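Section 12. Wrist Camera Stream and Pose Estimation

12.1 Scope

This section covers the set-up of the Komon perception module with the wrist-mounted camera of the hand-held gripper. It applies to Plaver controller software, release 13 and later. Complete Section 11 (Network and Clock) before beginning. The operator must have write access to the station configuration folder.

12.2 Starting the stream

1. Connect the camera cable to the station computer and open the Plaver console.
2. Select Devices, then Wrist Camera, and press Attach. The status field changes from Idle to Ready.
3. Set the exposure mode to Fixed. Automatic exposure shifts when a bright monitor enters the view, and the tracker may lose its reference points.
4. Open the trace window on a second display. Leave it open for the remainder of the procedure.

Note: If the status field remains at Idle, restart the Stola driver service and repeat step 2. Do not unplug the camera while the service is running.

12.3 Defining the work region

The work region tells the pose estimator which part of the view belongs to the table. Anything outside it, such as desks, cabinets and neighboring robot cells, is ignored during object detection but is still used to track the motion of the gripper.
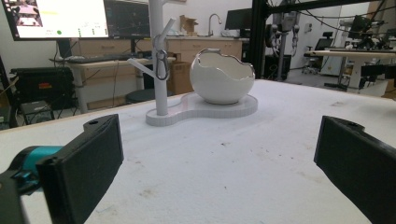 5. Hold the gripper steady over the near edge of the table and press Capture Plane.
6. Draw the region on the captured view. Keep the outline inside the table surface on all sides.
7. Apply the finger mask. Both fingers must be fully covered by the mask, including the small holes.
8. Press Save Region. The file is stored under the station name.

Caution: A plain white table offers few features to the tracker. Do not hang curtains or screens behind the table without repeating the check in 12.4.

12.4 Checking the pose estimate

9. Set the sample count to 1000 and press Start Check.
10. Move the gripper slowly from one side of the table to the other, then return it to the starting point.
11. Read the drift value in the trace window. A value under 12 mm is accepted. If the value is higher, repeat steps 5 through 8.
12. Confirm that no more than 200 samples are marked Low Confidence.

Thin or glossy objects may produce broken outlines in the detection view. Lower the edge threshold one step at a time — large changes affect every object in the region — and run the check again after each change.

12.5 Saving and export

Press Commit to write the settings to the controller. Stations that use the Roussel planner must also reload the planner profile, as described in Section 13.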